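Handout 6: Choosing and Reviewing a Hand-Held Gripper Kit
Course: Practical Automation for Small Service Businesses
Read before the lab session in May

Welcome back, everybody. Last time we spent a good long while on arms that are bolted to something, and I promised that this time we would look at the sort of gripper you carry around in your own hand. These notes go along with the talk, and they cover more than I will have time to say out loud, so please don't feel you need to write everything down. Bring a pencil for the margins, though, and bring the review form that came with Handout 5.

Our working example is the Tovar kit, which Skeltholm rents and sells to training rooms, salons, repair benches and the like. I chose it for two reasons. The first is that the company's paperwork is clear, and you will learn more from a clear offer than from a muddled one. The second is that the kit is simple enough to understand in an afternoon, while still raising nearly every question you would want to ask about something larger.

What is being offered

The basic package is a hand-held two-finger gripper, a carrying case, a set of spare fingertips, a charger and a license for the recording software. You hold the tool, you do the job with its two fingers in place of your own, and the recording becomes teaching material for an arm later on. Skeltholm rents the kit at 189 dollars a week, with a minimum of 4 weeks, and the purchase price is 3000 dollars. A little arithmetic before you go any further: four weeks of rental comes to 756 dollars, and you would pass the purchase price during the sixteenth week. Please work that out yourselves on the form, even though I have just told you the answer, and then write down how many weeks your own business would really use the thing. People tend to be hopeful on this line. I was hopeful on it myself, the first time I filled one in.

There is also a service plan at 35 dollars a month, covering fingertips and joint wear. We will come back to it near the end.

Why soft goods and seated people

Most sales sheets show a gripper picking up a block or a cup. Those are fine tasks and you should try them, but they say very little about how a tool will behave in a shop where the work is cloth, hair, cables and a customer who would like to be comfortable. A cup keeps its shape while you think about it. A cape doesn't, and the person under it may turn to look at the clock. So when you review a kit for a personal service business, ask to try it on fabric near somebody who has agreed to sit for you, and take your time over it. 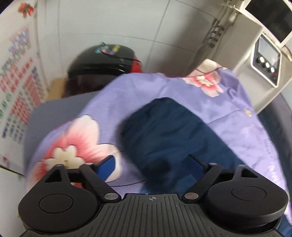
Figure 1. Blue fingertips at the edge of a navy cloth, over a floral cape worn by a seated person.

Take a moment with Figure 1 before you read on, and think about how you would score this kind of work. Navy cloth and lavender cape lie in folds together, and the left fingertip is pressing on the cape. If your task is to pick up one layer and leave the other where it is, that matters a great deal. I would want a reviewer to write down which fabric each finger is touching, in plain words, before anyone starts talking about success rates. Notice the thin black wire across the cape as well. Wires and cords belong on your task sheet by name, right next to the cloth, so that whoever holds the tool has thought about them beforehand.

The linkage deserves a look too. On each side a pair of arms comes up from a rounded housing in a triangular arrangement, with round caps at the pivots. When you handle a tool of this type in the lab, open and close it slowly over a scrap of cloth and watch what the joints do with a loose fold. Do it with your eyes level with the fingers, then do it again from behind, which is the way you will see it when you are working. You may find the body of the tool covers more of your view than you expected.

Points to score on the review form

Reach. Can you get to the work with the tool in your hand and your elbow in a natural position? Stand where you would stand on a normal day. If you have to lean over the chair, write that down.

Fingertip contact. Try a single layer, a folded layer, and two different fabrics together. Jääskeläinen makes a practice pad with all three sewn onto one board, and we have one in the lab cupboard. A folded towel on top of an old sheet will do very nearly as well at home.

Line of sight. Blue tips against navy cloth can be hard to pick out, at least to my eyes, and the darker one in Figure 1 partly blends in. Ask the supplier whether other colors are offered, and test them against the fabrics you own.

Comfort of the person in the chair. Ask them! Ask before you begin, halfway through, and when you finish, and write down the words they use. Tell them which side you are coming from, keep the tool away from the face and neck, and stop whenever they ask.

Cleaning. Find out what may be wiped, what may be washed and what must be kept dry. A tool with ridges and round recesses needs more than a quick pass with a cloth.

A word on the service plan

I go back and forth on this one. At 35 dollars a month a year comes to 420 dollars, and for a business that uses the tool every morning I think that may be money well spent. For a school or a small shop that takes it out now and then, I would sooner buy a spare set of fingertips and keep them in the case. Read the part about joint wear carefully — the plan covers parts, but shipping both ways is yours to pay.

The comparison offer from Trerkmont is in your folder. It has a longer rental minimum and no service plan at all, and its case is a good deal heavier, so lift both before you form an opinion.

For the lab

Complete the cost section at home. Wear sleeves that fit close at the wrist, tie back long hair, and leave dangling jewelry in your bag. We will work in pairs, one person seated and one holding the tool, and change places at the halfway mark. Sitting in the chair counts as part of the exercise, and you will fill in a form from that side too. Spare forms are in the tray by the door, and the cupboard will be open from 9 a.m. for anyone who wants extra practice with the pad.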